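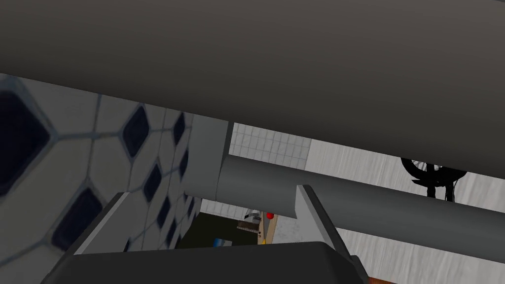

When does the Wednesday quilt swap start paying for its own hall?
Starting in June, at 59 dollars an evening, which the Peñalver building people call the friendly rate.

Palus Quilters, minutes of the regular meeting
Search this site Go

Present: Begoña Moya (chair), Nicanor Benítez, Vega Vallejo, Cayetano Bustamante (minutes). Adoración Alcaraz arrived at 7:20 with the key to the cupboard we had been trying to open since 7:00.

1. Last minutes. Approved after Nicanor asked that "argued" be changed to "discussed." Vega wanted it left alone. It was discussed.

2. Money. The account stands at 1,220 dollars. Begoña reminded everyone that 500 of this is set aside for batting and is not to be looked at fondly. The hall charge was accepted, with sighing. Swap evenings will now cost two dollars at the door, tea included, cookies if somebody brings them.

3. The raffle quilt. The top is finished. The backing is not, the group having bought a green that matched perfectly in the store and nowhere else. Adoración has a length of cream cotton at home and will bring it. Nicanor will do the binding by hand. He was asked whether he meant by this raffle or the next one, and said he would start on Sunday.

4. Thread. Vega tried the Siltik thread on her own machine and had no trouble with it. Cayetano tried the same thread and spent an evening picking lint out of the bobbin case. Begoña suggested he change his needle. Cayetano wishes it recorded that he had already changed his needle — and that he changed it again when he got home, and it sewed fine.

5. Plinton show. We have been offered a wall, shared with the rug hookers. Last year's sharing was remembered in some detail. Agreed to take the wall if we can hang first. Vega to write to them politely; Begoña to read it before it goes.

6. Any other business. The good rotary cutter is still missing. Whoever has it may leave it in the button tin, and no questions will be asked apart from the obvious one. Adoración asked for a beginners' table at the swap. Agreed, provided she sits at it.

Closed at 8:45. Next meeting same room, same time, cupboard key permitting.

2 comments
Share this page
Contact | Copyright Palus Quilters | Back to top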